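Wrist camera policy works until the view tilts, then the gripper stops short

Posted in Simulation & Learning by purkungate, December 9, 2023

Hi all! I'm having the best time with a small pick policy I'm training entirely in sim. It takes wrist camera images and outputs end effector deltas. With the wrist near vertical it gets the grasp 80 times out of 200, and I was thrilled with that for a first try. Once the wrist rolls over to a steep angle, though, it drifts toward the object and just hovers with the fingers open.

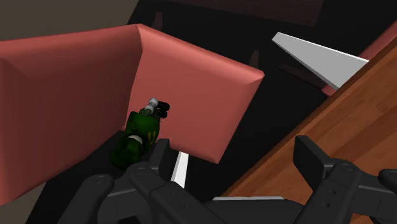

My actions are in the robot base frame. The dark green object is the target, and the pink panels make it worse, I think, as the policy likes to stall near them. Do I need more data, or is something wrong in my setup?

Ollenau

Ooh, I love this kind of bug! Try switching your actions to the gripper frame before you collect anything else. With base frame deltas, "move toward the thing in view" means a different vector at every wrist angle, and the network has to learn that rotation from pixels alone. I made the change in September. It was a 12 line edit, and my tilted grasps came alive the same evening. You can relabel your old demos as long as you saved the wrist pose at each step.

Check your quaternion order too. I had w first in one file and last in another. Ugh.

Estance

more data

Tạ

Agree with Ollenau on the frames. Also look at your action chunking. If you run the whole chunk before looking again, a small error near a wall gets you stuck. I replan every 2 steps close to the object and it's so much smoother! Plot the predicted deltas while it hovers. If they flip sign back and forth, try that first.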